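6.4 Fault F-136: grip lost during filling

Read this section before you start the Rakena filling cell again after a grip fault. It is valid for cells with the Bratemen two-finger gripper and controller software Nodow 2. Revised March 16, 2018.

The fault appears when the gripper holds a bottle and the weight of the bottle changes faster than the controller expects. The controller then opens the fingers to protect the motor. In the Dirkton cell this caused a full bottle to fall onto the table, and water entered the connector under the palm plate.

CAUTION: Do not put your hand under the bottle when F-136 is shown. The fingers can open without a warning sound.
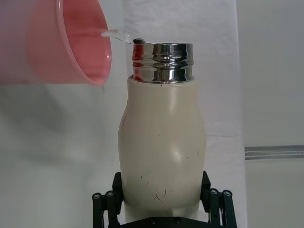 Pouring speed is the most common cause of the fault. An operator who pours by hand often begins slowly and then tips the cup too far, and the weight jumps. Keep the water to a thin stream, as it runs here from the pink cup into the metal neck, and keep the same stream until the bottle is full. If the water hits the outside of the neck, stop pouring. Water which runs down to the fingers makes the contact plates slippery and the fault will come back.

To clear the fault:

1. Press the stop button. Wait until the status lamp is yellow.
2. Support the bottle at the neck with one hand, from the side.
3. Select Release on the panel and lift the bottle out.
4. Dry the contact plates and the palm plate with a cloth. Do not use compressed air, it pushes water into the joints.
5. Check the screws on the finger links. If one is loose, do not continue. Go to section 6.7.
6. Empty the bottle and dry its outside.

Note: Old scratches on the body of the bottle do not cause F-136. Oil or a wet label does.

To test the grip again:

7. Place the empty bottle upright between the fingers, without the cap. The fingers must press on the lower part of the body and never on the neck.
8. Set the grip force to 50 percent and select Close. 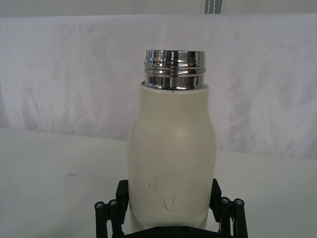 9. Select Hold Test. The test takes 9 seconds. During this time do not touch the bottle or the table.
10. If the panel shows OK, you may fill again. If F-136 is shown a second time, switch off the main power and call service.

Write each F-136 in the cell log, also when it was cleared at the first try.

Related sections
6.3 Fault F-130: finger does not close
6.5 Water on the connector
6.7 Loose or missing link screws
7.1 Grip force table
Service bulletin, June: Palm plate seal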